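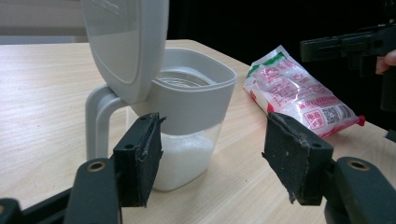
Reading time: 2 min | Posted Friday, January 31, 2025

Sensory panellists (part-time), Vernelberg

Estent is recruiting external panellists for its sensory evaluation unit in Vernelberg. The unit carries out descriptive and discrimination testing of drinks, biscuits, dairy desserts and table sweeteners for food manufacturers. No previous experience in tasting or food science is required. Applicants are selected by screening test.

The work

Panellists assess coded samples in individual booths and enter scores on a tablet. Most tests concern sweetness: onset, peak intensity, duration and aftertaste, measured against sucrose solutions of known strength. Sugar for the reference solutions is weighed on the day of the test. Panellists do not prepare samples and are not told which product or recipe they are scoring until the study has closed.

During the first part of the contract the panel will work mainly on Lumenta, a study of reduced-sugar formulations in hot drinks and baked goods. Some sessions will use triangle tests, in which two of three samples are identical and the panellist must identify the odd one. Others use line scales, for which training is given.

Hours and place

Sessions last 70 minutes and are held on weekday mornings at the Plurkirton building, second floor. There are two sessions a week in normal periods. The rota is issued a month ahead. Panellists who miss sessions repeatedly during a study may have their data excluded and will not be booked for the following one.

There is step-free access to the booths. Parking is limited – the bus stop on the east side of the building is the better option.

Pay

Training and test sessions are paid at the same hourly rate, which is stated in the contract sent to shortlisted applicants. Payment is monthly in arrears by bank transfer. Screening is unpaid, but local travel costs are refunded on production of a ticket or receipt.

Requirements

Applicants must be aged 18 or over and able to commit to the panel until the end of September. They must be able to read and write English well enough to follow written test instructions.

We cannot accept applicants who have diabetes, coeliac disease, phenylketonuria, or an allergy or intolerance to milk, egg, nuts, soya or wheat. Applicants who are pregnant or expect to become so during the contract should contact us before applying. Smokers may apply, but must not smoke or vape in the hour before a session. The same applies to coffee, chewing gum and mints. Perfume and scented hand cream should not be worn in the booths.

Employees of food or drink manufacturers, and members of their households, are not eligible.

Selection

Screening consists of a short questionnaire, a basic taste recognition test and a ranking test using sugar solutions of increasing strength. Results are given as pass or fail only. Those who pass are invited to paid training, at the end of which a final decision is made.

How to apply

Send your name, postcode, daytime telephone number and weekday availability to Archana Kaushik, Panel Manager, quoting reference 462. Please do not send a CV. Health information should be given on the screening form only, and not in the covering message.

Applicants who have been screened by Estent before may apply again, provided they state this in the message.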